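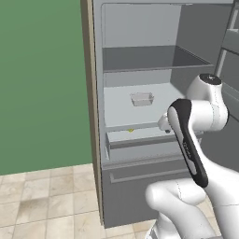

Stosteck > Opinion > Kitchen and Home

In Praise of the Small Weekly Shop

Columns Recipes Letters Archive

Last updated: March

When we moved to Ikdale we did what everybody there seemed to do, and drove 32 miles to the big warehouse store in Prarkow to fill the car. I came home proud every time, and every time, a couple of weeks later, I was scraping gray lettuce into the trash and wondering who had bought 10 pounds of carrots (it was me, of course).

These days I walk down to Niven Market with one canvas bag and buy what we'll eat in the next few days. I pay a bit more for the eggs — I won't pretend I don't — but I throw away so little now that the grocery bill has come down by up to 40 dollars a month, and supper has gotten a good deal better too, I think!

I know this doesn't suit everyone. If you have teenagers, or night shifts, or a long road between you and the nearest store, a full refrigerator is a comfort and I'd never scold you for it. My own mother kept 2 freezers going and fed half the street out of them. But if you do live close to a market, try going in hungry for one meal, with no list, and see what looks good. Last evening it was leeks and a heel of cheddar, and we had soup.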